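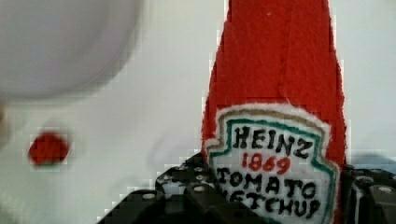
*Red felt, white label, green stitching.*

# The Cough Syrup Question

Every October the pediatric waiting room fills up with the same noise, and every October the parents in it ask for the same thing. They want something for the cough. The child has been barking since two in the morning, both parents have work, and the pharmacy has a whole wall of bottles with cheerful fruit on the label.

This year one bottle is getting most of the attention. Zalton, a thick herbal syrup sold by a company called Cemedel, is on the counter in the pharmacy nearest me and in the window of the one after that. The box says it is "clinically shown to calm nighttime cough in children." I asked Cemedel for the clinical showing. They sent a very nice brochure, and when I wrote back, they sent the paper.

The paper is short. It reports on 442 children between the ages of two and six, seen at clinics in Zaki and Karkier, all with a cough that had lasted less than a week. Half got Zalton at bedtime. The other half got nothing. In the morning the parents were asked to score how badly the child had coughed overnight.

Parents who had given the syrup reported a better night. I have no trouble believing it. I also have no idea what it means. Those parents had spooned out a dose of something golden and expensive-looking, and then they were asked whether it worked. The others had been sent home with a handout on fluids. If you wanted to design a study that a spoonful of warm sugar water could pass, you would come up with something close to this one.

There was no placebo. No one recorded the coughing, although recorders that can do this overnight are cheap and have been used in studies like this before. The children were followed for 72 hours, and the difference the brochure puts in a large blue circle comes from the first night only. By the third night the two groups look the same, and that chart appears in the paper but was left out of the brochure.

Colds get better. A parent usually gives up and buys medicine on the worst night, so the next night is likely to be an improvement whatever went into the child. Doctors have known this for a very long time, and it still fools us — me included, in my first years of practice, when I handed out samples and took the thank-yous.

Cemedel's reply, when I raised all this, was that the product is gentle and that parents like it. Both may be true. The paper lists 20 children with stomach upset in the syrup group and doesn't say how many had it in the other. I'd want to know that before I called anything gentle.

The company says a larger trial, with 2000 children, is planned. It couldn't tell me whether that one will have a placebo. The box, meanwhile, is already printed.

What do I tell the parents in October? Fluids. Honey, if the child is over a year old, and never before that. Come back if the breathing looks hard or fast, if the fever hangs on, or if the child won't drink. It's a dull list, and I can see from their faces that some of them will stop at the pharmacy on the way home anyway.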